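Cell 9 upkeep talk, speaker notes
Slot after lunch, room at Vendholm. Keep moving, leave time for questions.

OPEN
Hi, thanks. Talking about one cell only. Two arms, one frame, one mat. Not the learning side, Arora group covers that at 3 pm. I do the bolts and the cables.
Ask: who here has lost a morning to a loose connector? (hands)
Say up front that most of what follows is boring. Boring stuff is where our hours went. In November we logged 103 stoppages on this cell. Most of them were cabling, then mounting, then somebody moved the mat.

FRAME
Aluminum bars. Square it before you hang anything on it. We measured corner to corner, both diagonals, tightened, measured again, still off, did it over.
Floor here is not level. Shim under the frame, never under the rail. If you shim the rail you twist it and both arms come out wrong in different ways. Took us a week to find that, see Winstead log.
Check the bar bolts monthly. Paint pen line across the head and onto the bar, then you can see from standing if one has turned.

WALLS AND MAT
Printed walls, swap out. Every swap = somebody leaning into the cell = somebody bumping an arm. So: arms parked, power off at the wall, THEN walls. Wrote that on the swap sheet after the second bent finger.
Panels have to sit tight to the frame. If one bows inward the arm finds it.
Mat goes down last. Smooth from the back wall toward you. Any ripple and a finger catches on it, the arm drags the whole thing and your object positions are junk for the rest of the run. Wipe it down, dry cloth, no spray near the rail.
(if someone asks about the pattern: yes we change it, no it doesnt affect maintenance)

RAIL AND BRACKETS
Main part of the talk, slow down.
Both arms hang off one base rail at the front. One bracket each side. Good: they share a reference. Bad: a hard stop on the left shakes the right.
Bracket bolts get checked every morning before first power up. Wrench, not fingers. Order is left bracket, right bracket, left again. The second pass on the left sounds silly, it has caught a loose one 3 times.
Dont put the wrench down on the rail. Boards down there. We killed one this way, it was me, fine.

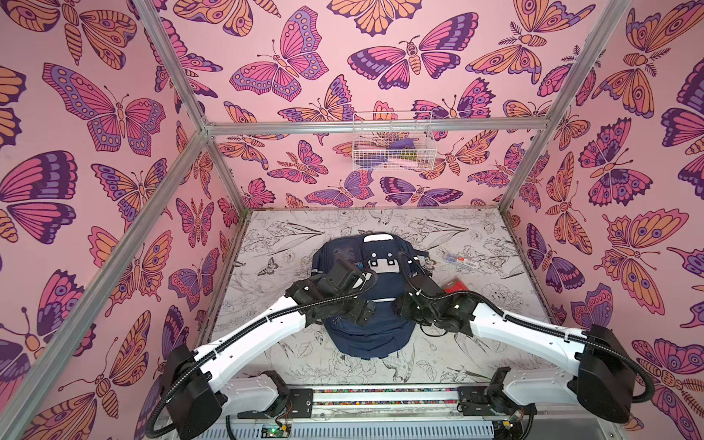
Both arms at the backpack, butterfly walls in. Boards low on the rail, conduit looped along each arm.

CABLE CONDUIT
Look at how the conduit runs on the arms. It needs slack at the wrist. Too little and it pulls the wrist off at full reach. Too much and the loop hangs up on whatever you are handling, and a bag with straps is the worst case for that.
How we set it: arm by hand to the farthest corner, power off. Leave a palm width of slack. Tie. Then bring the arm all the way back and see where the loop goes. If it touches the other arm, retie.
Ties: hook and loop, not zip ties. Zip ties get cut off with a knife and the knife finds the cable. Björklund people still use zip ties, ask them how it's going (smile, they are in the room)
Replace conduit when it goes white at the bend. Dont wait for a crack. We keep 2 lengths cut and ready in the drawer.

BOARDS
They sit exposed. I know. There was a cover, it trapped heat and everybody took it off anyway, so now we look after them open.
Light check at start of shift. No light, dont touch software, check the plug first. Nearly always the plug.
Red and black leads: tug test, gentle, once a week. If it moves re-crimp it, do not just push it back in. Pushing it back in buys you until lunch.
Brush for dust. No canned air, it blows the crumbs into the slots below and you never get them out.
Anything small that drops in the rail channel comes out the same day, magnet or tweezers.

GRIPPERS
Wear parts. Look at the fingers after any run with fabric, threads wrap round the pivot and it starts closing slow. The software people see it as a bad grasp and start retraining stuff. It's lint!! Pull it out with tweezers.
Zero the gripper after every clean. Close on nothing, read the value, write it on the sheet. If the number walks over a few days, the finger screws are backing out.
Finger swap takes about 9 minutes once you've done it a few times. Do left and right together so they wear the same.

HOMING AFTER A REPAIR
People skip this one. Any bolt touched on the arm or bracket = re-home both arms, not only the one you worked on. Shared rail, see before.
Then a slow pass over the mat, nothing on it, hand on the stop. Then a soft object, a bag or a towel. Then hard objects. Dont go straight to the hard ones, Winstead did and bought a new wrist.
Log it. Date, what was touched, who, gripper numbers. One line is enough. One line is a lot more than we used to get.

WHERE WE ARE
Since the morning check went in, stoppages way down, Ill show the chart if the projector behaves. Cable still the top cause. Mat almost gone from the list.
Next: strain relief at the shoulder, the printed part is on its thrid version, still splits at the screw hole. If anybody has a design that holds please come find me.
Also want a proper board cover with vents. Same, come find me.

Q&A
Likely ones:
- spares cost? dont quote a figure, point to the Vendholm parts list
- why one rail? was like that when we got it, would do it again
- how long to rebuild from bare frame? two people, a full day, plus homing the next morning
Leave the checklist slide up while people ask. Paper copies by the door.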